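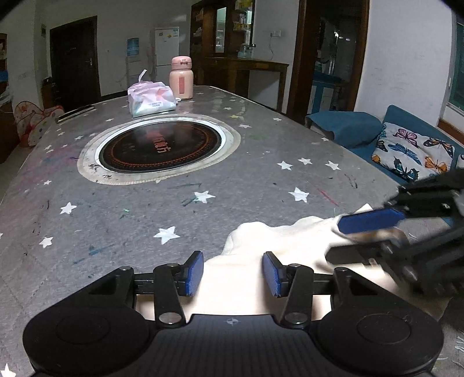 *Grereck Papers in Home Economics, no. 12, p. 300*

**Figure 6.** Pale cloth on a gray, star-printed table surface with pen marks.

### 4.2 Table coverings and the habit of keeping them

We were a little surprised, when we sat down with the June interviews, by how long people wanted to talk about their tables. We had asked mostly about laundry - how often, at what heat, and who did it - and the answers kept drifting back to the surface where the folding got done, where homework was finished and where the bread was cut. In Achari especially, a covering seems to stay in use well after its owner has stopped thinking of it as nice. Ink is the mark people forgive most easily. Grease is another matter, and several of the older women we spoke with in Zomano would turn a cloth over, or cut it down for rags, sooner than set a guest in front of a grease spot.

Of the 919 households that returned the mailed form, a good many wrote in the margins, and Carleen Ormsby patiently typed up every one of those notes. They make lovely reading. One mother explained that she keeps the good cloth in a drawer and the bad cloth on the table, and that the bad cloth is the one her children will remember.

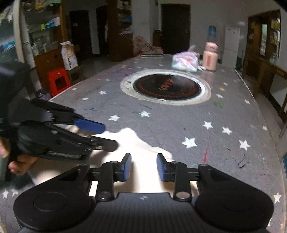
*p. 301*

Colored scribbles such as those on the surface in Figure 6 were coded as "writing marks" and kept apart from food stains, following the scheme Rochelle Tawhiri drew up for the earlier Flosovico survey. The line between the two is not always easy to hold. A red streak can be marker or it can be beet juice, and where the form left us guessing we put the entry under "unknown" and moved on.

Printed patterns raise a further question, as many respondents told us they had picked a busy print in the hope that it would hide wear. We take up their answers in Section 4.3, together with the replies on ironing.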